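Hard water film on everything, is it my dishwasher or my water?
Posted 11th December in Kitchen & Laundry

jeon_upstairs
Hi all, long time reader, first time asking. We moved into this place in November and ever since, anything that gets washed here comes out with a cloudy white film. Glasses are the worst, but it's also on the faucets, the kettle and the shower door. The dishwasher is an older Elent that came with the house, and I've been running it on the normal cycle with whatever tablets were on sale.

I've tried a cup of white vinegar on the top rack (helped for maybe two loads) and I cleaned the filter, which was gross. I bought a pack of 100 test strips and the first one went straight to the darkest color on the chart, so I'm guessing the water is hard. 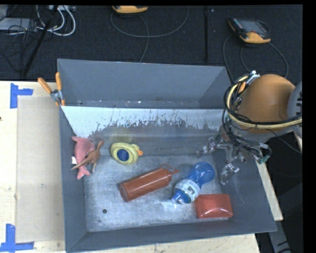 What I can't figure out is whether I need a whole softener or if there's something cheaper I should try first. A guy from Fanar came out and quoted me $3,024 installed, and I just about fell over. We rent out the downstairs, so it would have to cover both kitchens. Is that a normal price? Would salt in the dishwasher be enough?

handero_fan82
Oh boy, been there! Don't sign anything yet. Check if your dishwasher has a salt compartment – it's a screw cap in the floor of the tub, under the bottom rack. Not every model has one. If yours does, fill it with dishwasher salt (not table salt!!) and turn the hardness setting up. Then use rinse aid every single load. My glasses cleared up in a week or so.

For the shower door you still need a squeegee, sorry. And get two more quotes. Mine were miles apart for the same size unit.

mopbucket46
just use more vinegar

tealkettle
Please don't leave vinegar in there all the time, it can be rough on the rubber seals. I use citric acid powder once a month on an empty hot cycle and it does a better job anyway. Same stuff works in the kettle, a spoonful, boil, let it sit, rinse twice.

One test for you: soak a cloudy glass in vinegar for five minutes. If it comes out clear, it's minerals and you can fix it. If it stays cloudy the glass is etched and you're stuck with it. I lost a whole set that way before I found out.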